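Storkbridge Completes Ground Qualification of Stenuvham Ka-Band Relay Payload

Payload passes thermal vacuum and vibration tests; integration with host satellite to begin in May

STORKBRIDGE, Sep 16, 2004 - Basex, a supplier of radio frequency equipment for small communications satellites, announced that its Stenuvham relay payload has completed ground qualification testing. The payload is designed to receive data from spacecraft in low Earth orbit and forward it to fixed ground terminals, extending the time in which a satellite operator can retrieve data from each orbit.

The qualification campaign was carried out at the company's Storkbridge test facility on a flight-representative model. It consisted of random and sine vibration, pyrotechnic shock, thermal vacuum cycling, and electromagnetic compatibility measurements. Functional tests were run before and after each environmental step. No change in transmit power or receiver noise figure outside the allowed limits was recorded.

During thermal vacuum testing the payload was operated for 700 hours, including 12 full cycles between the hot and cold qualification limits. The traveling wave tube amplifier was held at its rated output of 40 watts during the hot plateau of each cycle. Cold starts were performed with the primary and the redundant power converter.

"The amplifier and its power supply were the items we watched most closely," said Anika Schumacher, payload program manager at Basex. "Both stayed inside their predicted temperature range, and the thermal model needed only small corrections to the conductance values at the mounting plate."

Stenuvham uses a bent-pipe architecture with an onboard channel filter and a steerable reflector. Signals are received, filtered, shifted in frequency and amplified without being demodulated. User spacecraft can therefore keep their existing modulation and coding, provided that the occupied bandwidth stays within the 100 MHz channel. Pointing commands are loaded from the ground and executed against the host satellite's clock.

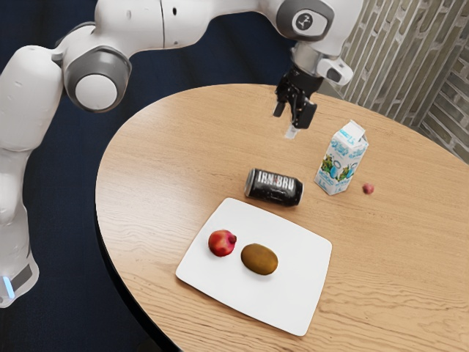 Computer rendering: white robotic arm and round wooden table.

One design change was made during the campaign. The first vibration run showed a resonance in the waveguide support bracket that was lower than the value given in the interface document. The bracket was stiffened, and the run was repeated at full qualification level. The revised part will be used on all flight units.

"A bracket of this kind is a minor item on the parts list, but the interface requirement on minimum frequency is strict and we were not going to ask for a waiver," said Wen-hsiung Tsai, lead mechanical engineer. "The added mass is within the margin we were carrying."

Assembly of the first flight unit is under way. It will go through acceptance testing at reduced levels before shipment to the satellite integrator, where mechanical and electrical integration is planned to start in May. The ground segment, known as Siliņa, is being developed in parallel and has completed its critical design review. Siliņa provides scheduling, link monitoring and delivery of received data to user control centers.

"Schedule requests and antenna pointing files have already been exchanged between the Siliņa software and the payload engineering model," said Shu-fen Hung, ground segment manager. "The remaining work is mainly in fault handling - in particular, what the scheduler does when a contact is lost partway through."

An interface control document for prospective user spacecraft is available on request. It covers frequency plan, polarization, minimum radiated power and Doppler limits.

About Basex

Basex designs and builds amplifiers, filters and complete relay payloads for commercial and government satellite programs. Engineering, assembly and environmental testing are carried out at Storkbridge.

Contacts

Media: Minttu Kallio, Corporate Communications
Technical inquiries: Wing-sze Hsu, Payload Systems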